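Does a standing desk make students work better?
Project report by Hinata Okabe

Introduction

Our college bought standing desks for the study hall in March, after a leaflet from the supplier, Vosham, said that students who stand "focus for longer and retain more". The leaflet gave no source. I wanted to find out whether any of this could be seen in our own study hall, or whether we had simply paid for taller tables.
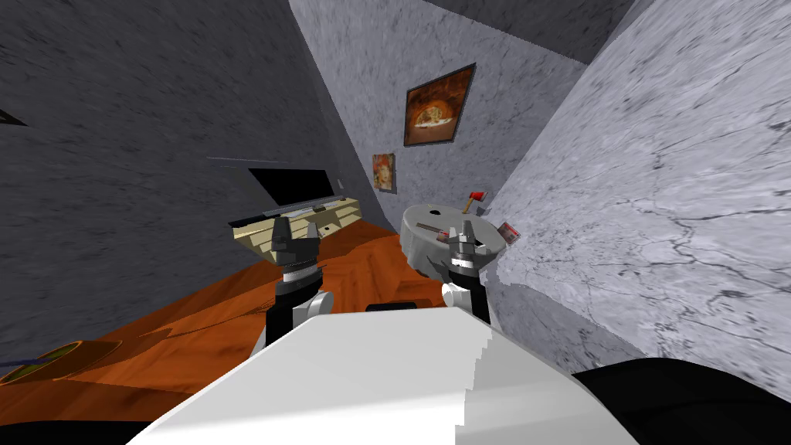
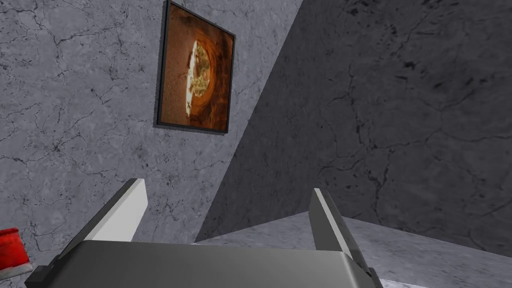

What I was testing

The claim has two parts, focus and memory, and I decided early on that I could only test the second with any hope of a fair result. Focus is hard to measure without asking people how focused they felt, and people who have just been told a desk is good for them tend to say it is. Lovent, a rival firm, uses exactly that sort of survey in its brochure, and I do not think it shows much.

Method

I asked 14 students to learn word lists, once sitting and once standing. Half sat first and half stood first, so that practice would not favour one side. Each list had 20 words and everyone got five minutes to learn it. They then did a short sum sheet before writing down what they remembered. Two students leaned on the desk for most of the standing session. I kept their results in, as that is how the desks get used in real life.

Results

If everybody had scored full marks, each condition would have come to 280 words. Sitting, the group remembered 136. Standing, they remembered 139. Three words across the whole group is nothing to write a leaflet about. Eight students did slightly better standing, five did slightly worse and one scored the same both times.

Discussion

I do not claim that standing makes no difference. The group was small, five minutes is short, and the study hall was noisy during the second session – a choir was practising next door. A bigger test might find something. But the supplier's wording promises a clear gain, and a clear gain ought to have shown up more than this.

My tutor pointed out that comfort matters too. Some students with sore backs like the new desks, and that seems a perfectly good reason to have a few. It is a different reason from the one we were sold.

What I would change

I would use longer lists and leave a day between learning and recall. I would also write to Vosham before starting and ask what their claim was based on. I did write, but only afterwards, and had received no reply when this report was handed in.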